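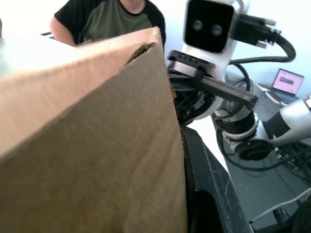 tessera_k: Two people minimum in the cell whenever both arms are live, that's how we do it, and I don't care how slow the arms are set. One works, one has a hand on the stop. I'm not budging on that one.

marlowbench: OK, but tessera, that wasn't really my question! Let me try again. I'm writing our one-page rules for two-arm box handling – big cardboard, the stuff that doesn't fit in one gripper – and I'm stuck on three things. Does a box with damage on a corner stay in rotation or go in the recycling? How close can a person stand? And who's responsible for cables on the floor? Right now our page just says "keep area tidy," which means whatever the reader wants it to mean.

pintle78: Damaged boxes stay in. Real boxes are beat up. If you only ever grab crisp new cardboard your settings are going to fall apart the first day you see a return from Bako or whoever. I'd write down the damage and keep going.

tessera_k: Nope. A torn corner changes where the fingers bite. Fluting crushes, grip goes soft, box swings. We pull ours after 18 grabs no matter what they look like.

pintle78: 18! We'd be buying cardboard all day long. Where did that number come from?

tessera_k: From Vilém Sýkora's old checklist, back when we were at Grakum. I never asked him.

marlowbench: Ha, that's kind of what I'm afraid of, somebody quoting my page in ten years and not knowing why. I think I'm going to split it. Scuffs and small tears are fine if they're away from where the fingers land. Anything torn at a contact edge gets marked with a pen and only used for low lifts, 6 inches and under. That way pintle gets his ugly boxes and tessera doesn't get a swinging one at head height.

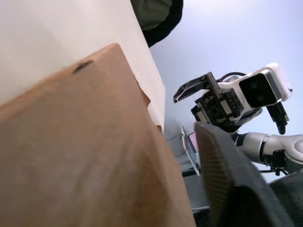

Same thinking for fingers, by the way. Ridged pads hold cardboard great, but they chew the edge, and then you've got paper dust in the ridges and the next grab isn't the same as the last one. So I want a pad wipe on the page too. I just can't decide if it goes at the start of a shift or at every box change.

shoal_and_co: Every box change. It takes no time and people remember it better if it's tied to something they're already doing. We tried start of shift on our Kavska line and it lasted until August.

pintle78: Agree with shoal on that. Still don't love the low lift rule, you'll never get useful numbers out of it.

tessera_k: And you skipped distance. Where does the person stand?

marlowbench: I did, sorry! Draft says outside the reach of both arms, measured with the arms stretched all the way out and the box in the grip. People forget the box. A big panel adds a lot of reach, and it also blocks your view of the gripper on the far side, so whoever's on the stop has to stand where they can see both hands. Taking tessera's 2-person rule for live arms, you win.

shoal_and_co: What about cables?

marlowbench: Whoever powers up walks the floor first and signs for it. One name per session. If it moves with the arm it gets clipped to the arm, and everything else goes against the wall.

pintle78: Signing for cables, wow. Shirazi had us doing that and I signed plenty of sheets without looking down once.

tessera_k: That's a you problem, pintle.

marlowbench: I'll post the full page on 28th June and you can all tear into it then. Still open on the wipe – dry cloth or damp? I've been using dry.

shoal_and_co: Dry. Damp left fuzz in our ridges.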